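Filed under: Opinion, Slow Living
Last updated: Aug 29, 2022

I quit buying bottled water last November, and I'm a bit of a bore about it now (sorry, family!). Stiltudley tap water is fine. It tastes a little like a swimming pool on some mornings, sure, but leave a jug in the fridge overnight and that's gone. I was spending roughly 700 bucks a year hauling plastic up the stairs, and for what? A nicer label? I do think restaurants should bring tap water without making you ask twice.

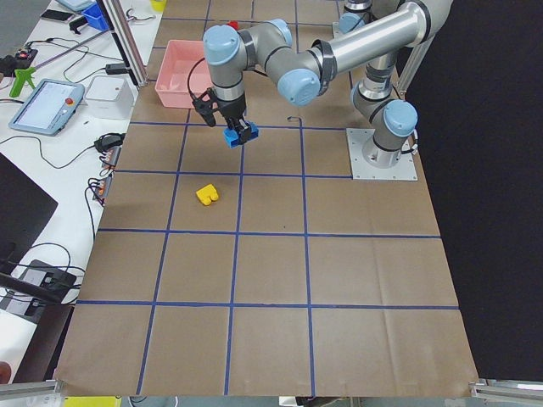

A reader in Prestthorpe wrote to say her pipes are old and she'll keep her Filteo jug, thank you very much. Fair enough!

Contact | Back to top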